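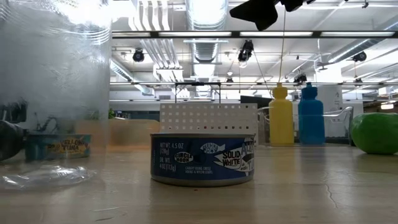
**Can I use these recipes if I only have one burner and no oven?**
Most of them were written for precisely that kitchen, and the few that need an oven carry `oven: true` so you can filter them out.

# Birkine – a plain-text collection of small-kitchen recipes

Birkine holds 635 recipes in one tidy CSV file, plus a folder of longer notes in Markdown. Everything is cooked from cupboard food and whatever fruit and vegetables are cheap that week. I started it because I love reading old community cookbooks, and I wanted something with the same friendly muddle that I could also search, sort and scale from the command line!

Nga Tiêu typed up the first batch from index cards and the backs of envelopes. Toàn Võ wrote the scaling script and talked me out of storing amounts as free text, and I'm so glad he did – "a good handful" is lovely to read and miserable to double.

## What's in the folder

- `recipes.csv` – one row per recipe
- `steps/` – the cooking steps, one Markdown file per recipe
- `swaps.csv` – what you can use in place of what
- `units.csv` – cups, spoons and grams
- `scale.py` – changes the number of servings
- `CHANGES.md` – what moved and when

## Columns in `recipes.csv`

| Column | Type | Notes |
|---|---|---|
| `id` | text | never reused, even if a recipe is dropped |
| `title` | text | as the cook wrote it |
| `servings` | whole number | 2 unless the cook said otherwise |
| `minutes` | whole number | includes chopping |
| `pans` | whole number | mixing bowls are not pans |
| `oven` | true/false | toaster ovens count as ovens |
| `main` | text | must match a name in `swaps.csv` |
| `source` | text | initials only |

The `minutes` column is the one I'm proudest of. Printed recipes so often skip the chopping, and then supper lands on the table much later than you hoped. We timed ours from the moment the knife came out.
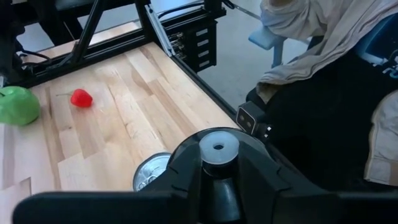
Fruit gets its own group in `swaps.csv`, and it's the most fun part of the whole thing to browse. Each swap has a `sweetness` note and a `water` note, so you can see at a glance that a pear will do nicely in the oat bake, while berries will want less liquid and a shorter time on the heat. If you have a favorite swap that isn't there, please send it in!

## Getting started

Put the folder anywhere you like and run:

```
python scale.py --id losoven-beans --servings 6
```

Losoven beans are a great first one to try (white beans, lemon, far too much garlic). The script prints the new amounts and rounds spoons to the nearest quarter. It leaves salt alone above 10 servings and prints a reminder to taste, which came out of one very salty pot of Jultach soup.

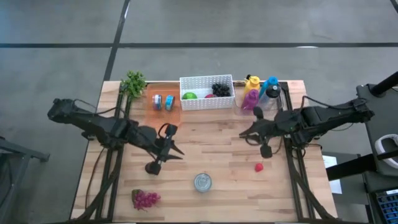

You can also ask for everything that uses one pan:

```
python scale.py --list --pans 1
```

Results come back with the quickest first. Add `--main` and an ingredient name to narrow it down.

## Known rough spots

- Eggs don't scale by halves. The script rounds up and says so.
- The Ung noodles row has two sauces in one steps file. I keep meaning to split it.
- Can sizes differ a lot between stores, so canned goods are listed by drained weight.
- Some titles have accents. Open the CSV as UTF-8 or they'll turn to mush.
- Allergy labels are missing. Please read the ingredients yourself before cooking for someone else.

## Adding a recipe

Cook it twice first, please – the second go is where the missing steps show up. Then add a row, add a steps file with the same `id`, and run `python scale.py --check`. Write the steps the way you'd say them to a friend in the kitchen. Jokes are welcome, and so are strong feelings about onions.

The next big batch is planned for November, mostly soups and dumplings from Nga's side.

Last edited 2020-07-03. Free to copy, change and share, as long as the cooks' initials stay in the `source` column.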